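Matheson Working Papers in Applied Automation
June
By the Household Tasks Group, Vivberg

4. Cloth and Bottle Handling

4.1 Task definition

The third chore in the Letska set asks two arms to wipe a bottle with a towel and return it upright to the floor of the cell. It was chosen as a stand-in for drying dishes, a job that most adults do without looking. For a machine it combines a rigid object that rolls, a soft object that has no fixed shape, and a handoff between two grippers. Earlier sections covered tasks with only one of these features.

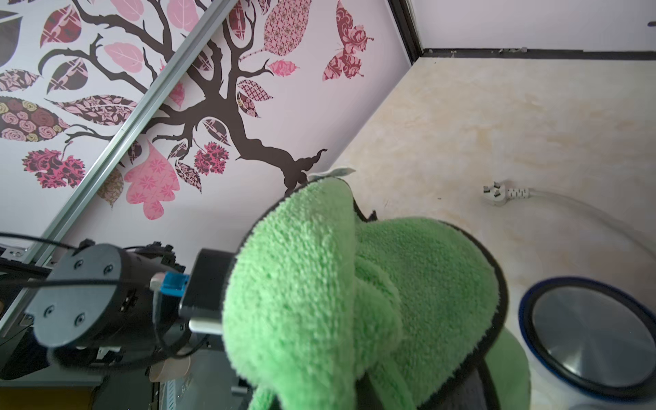
Cloth state is the hardest quantity to estimate in this task. A towel held at one point can fold over itself in many ways, and the policy has to act on whichever folds it can see. From the wrist camera a bunched towel fills much of the view and may hide whatever lies past it. The green microfiber towel has a dark hem, which shows up well against the looped pile and gives the edge detector a line to follow. When the hem is folded under, the detector falls back on texture and its error rises. We did not add markers to the cloth, as a household would not have them.

4.2 Workspace and objects

All trials used the Valeck cell, a walled enclosure with two arms mounted on a common front rail. The walls carry a printed tree pattern and the floor has a faint marble veining. Both were kept because plain backgrounds had given results in an earlier study that did not hold up in real kitchens. Objects outside the task were left in place as clutter and moved between sessions. They were not labeled in the training data.
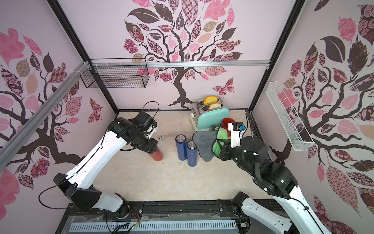 Figure 6. The cell with two blue bottles upright, a red bottle in the left gripper and a green cloth in the right.

We collected 1273 demonstrations by teleoperation and held back 268 for validation. Each trial had a limit of 90 seconds. A trial was scored as complete if the towel touched the side of the bottle, the bottle ended upright, and no other object was knocked over. Partial credit was recorded but is not used in the main results. The cleanliness of the bottle was not measured. This is a real gap, and a reader who wants to know whether the robot can dry dishes should keep it in mind.

4.3 Observed failures

Failures fell into two groups. In the first, the gripper closed before the fingers had reached the bottle, and the bottle tipped. 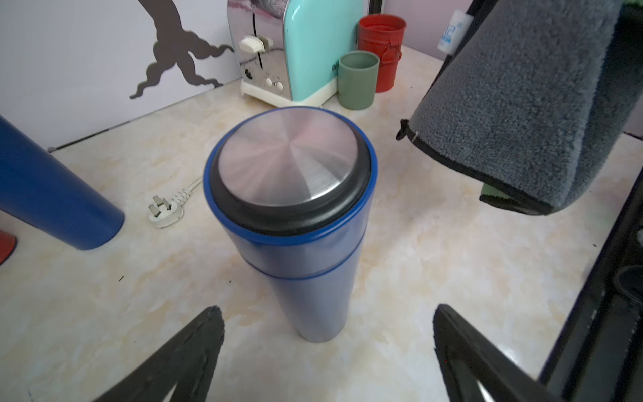
These early closures were more common with tall bottles than with short ones. The policy seems to judge distance mainly from the apparent size of the lid, and a steep viewing angle makes that cue weak. Adding the fixed camera view reduced the number of early closures but did not remove them. A force threshold on the fingers helped more, at the cost of slower approaches.

In the second group, the bottle was held correctly but the towel was not where the policy expected it to be. The arm then made a full wiping motion with the cloth hanging to one side. An operator would notice this at once and start over. The policy had no way to tell, and it went on to the release step as if the wipe had taken place. We regard this as the more serious fault, as it leaves no trace in the joint data and can only be found by reviewing video.
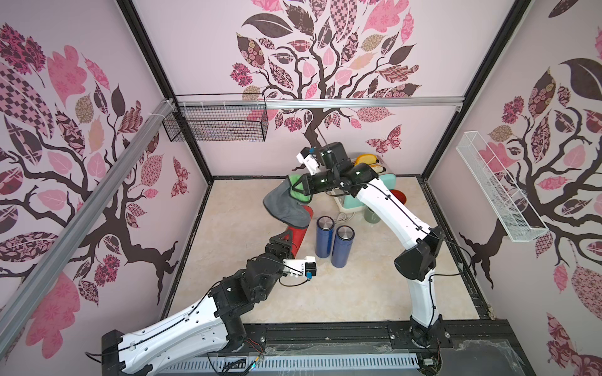 Figure 7. Gray part of the towel draped over the red cylindrical object, with the green part gripped above.

Contact between towel and object is therefore a poor measure when taken alone. A towel can rest on a surface without pressing on it, and our scoring rule counts both cases the same way. In 12 trials the two reviewers disagreed on whether a wipe had been made at all - these were left out of the totals.

4.4 Comparison with manual work

On the evidence so far, the system can carry out the motions of this chore in a fixed cell with known objects. It cannot yet check its own work. A person doing the same job adjusts pressure, turns the bottle, and stops when it is dry. None of these steps is present in the current policy. The next round will add a tactile pad to one finger and a test for remaining moisture. Shop-floor wiping of machined parts, described in Section 5, uses the same arms but fixes the part in a clamp, and the results should not be read across from one to the other.

Contact: Household Tasks Group, Vivberg | Copyright Matheson Working Papers | Back to top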